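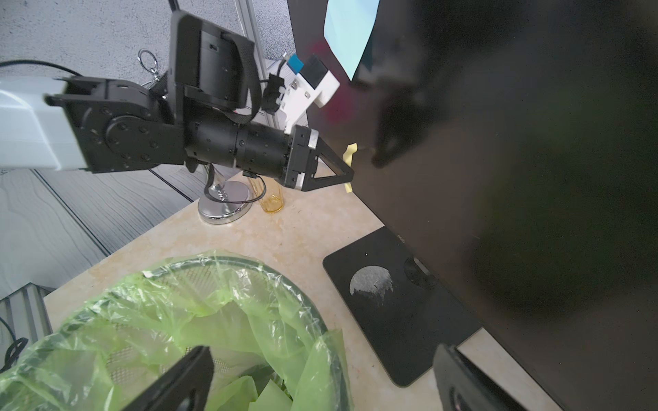
Fig. 1. My desk from the side, with the yellow note on the edge of the monitor.

Home | Projects | Reports | Skistness Design Studio | Contact

Where Should the Sticky Note Go? A Desk Project
Bijan Ghorbani, Everyday Spaces, final report

I forget things. Dentist forms, library books, my half of the internet bill, you name it. So when we were told to pick a small problem at our own desk and work on it for a term, I didn't have to think very long! I write myself sticky notes all the time and then I stop seeing them, and I wanted to find out if the place I stick them makes any difference.

The desk

The top is a beige marbled surface, pretty to look at and terrible for finding small pale things on (I've lost an eraser on it more than once). My monitor is big and black and takes over the whole place. It's also glossy, so it picks up blurry reflections from the room. I thought that would be a problem for this project, but a yellow note stands out against all that black really well. The chrome base and the little amber glass cup stay out all the time. I tried putting the cup away for the first couple of days and missed it, so back it went.

What I did

I wrote 30 notes over 4 weeks, one job per note, same yellow pad, same black pen. Each job had to be something I could finish the day I wrote it, like "email Alipour Hall about the key" or "wash the blue mug". Before sticking one up I pulled a slip out of an envelope to get the spot:

Monitor edge
Desk top, by the cup
Wall behind the desk

Then I kept a log in a notebook. Did the job get done that day, yes or no, and if yes, what made me remember. I kept the notebook in my bag so it couldn't turn into one more reminder. My roommate promised not to help, and mostly kept to it, except for one note about trash bags that he read out loud to me from the doorway. I left that one in and marked it with a star.

What happened

I got 20 of the jobs done on the right day, which is way better than I usually do. I think just knowing I was keeping a log helped a lot, and I have no good way to take that out of the numbers. Of those 20, the monitor edge gave me 12. The desk top and the wall shared the rest, with the desk top a little ahead.

The desk notes had an annoying problem. I put things on them! Paper, my sleeve, a plate of toast. One went to class stuck to the back of a Flolisau sketch pad and I found it the next morning. The wall notes stayed put, but after an hour they might as well have been wallpaper.

With the monitor edge, the log says pretty much the same thing over and over: "saw it when I looked up." I'm looking that way anyway. It does bug me a bit while I'm reading, and a couple of times I finished the job early just so I could peel the thing off. That counts as a yes.

Problems

The envelope didn't give every spot the same number of turns, so the monitor edge had a head start. I should have made an even set of slips and used them all up. The pad was also getting old and the glue was weak, and a wall note that fell down behind the desk still went in as a no. And it's one person at one desk. Somebody who works on paper all day might get completely different results.

If I did it again

I'd try the same spots with two people, and I'd start on a fresh pad. I'd also like to see how long a note keeps working if it's allowed to stay up - I took mine down every night, done or not. Roltent (the study room downstairs) has a row of desks I could ask to use in July.

For now the note on my monitor stays, one at a time. I tried having more up there after the project was over and went right back to not reading them.

Comments

marlo_k: I do the bathroom mirror and it works great for morning stuff, useless after lunch. Did you think about what time of day you wrote them?

Bijan: I wrote down the time for some of them and then got lazy. Good idea for the next round though!

tessw: The toast thing is me exactly. What pen is that, mine always smears on those pads.

pinecone88: Shouldn't the starred note be a no? Your roommate did the remembering.

Bijan: Yeah, you might be right. It was a desk top one, so it doesn't change which spot came first.

Contact the studio | Copyright Skistness Design Studio | Posted 11/12/20 | Back to top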